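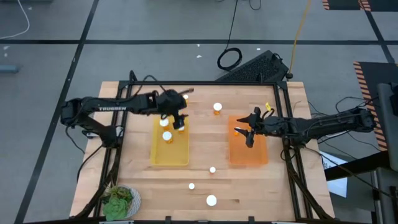

Ticket 200: right arm pausing over the orange tray, open day demo

Opened by: Solveig Sundqvist
Assigned to: Venkatesh Iyer
Station: Pai, pill bottle sorting table
Status: Closed

Solveig, October 25, 2020
Hi Venkatesh, and thank you again for staying on the phone with me while the Lemton visitors were hanging up their coats! I'm putting it all in writing so it doesn't live only in my head. The demo is the usual one, bottles with white caps going into the yellow tray and the orange tray, one arm on each side of the table. The left arm behaved beautifully. The right arm would come in over the orange tray, open its gripper and then just wait. I timed one wait at 55 seconds, and that's a long while to keep a group of retired pharmacists entertained (they were lovely, and they asked better questions than I could answer).

What I tried, in order:
1. Stopped the run and started it again from the Plirix screen. Same pause.
2. Sent both arms home and restarted. It did one good placement, then paused.
3. Looked over the cables on the right arm without unplugging anything. Nothing stood out to me.
4. Called you.

Venkatesh
Hello Solveig, you did fine. I went through the log this afternoon. The right arm was waiting for a "clear" message from the left arm, and the timeout was still set to the long value we used for the Jerkesent visit in March - my doing, I'm afraid, I meant to put it back. I've changed it to 4 seconds. Could you run it a good few times before the next group? Please keep the spare bottles outside the trays as you had them, so we're comparing like with like.

Solveig
Ran it through lunch with a sandwich in one hand, well back from the table. No long waits at all. There was one short hesitation early on, and then it carried on by itself. The second group got the whole demo, and a gentleman at the back clapped.

Venkatesh
Wonderful. A short hesitation is normal with that setting. I've saved it as the default for visits and added a line to the setup sheet. Closing this one, but do reopen it if the wait comes back.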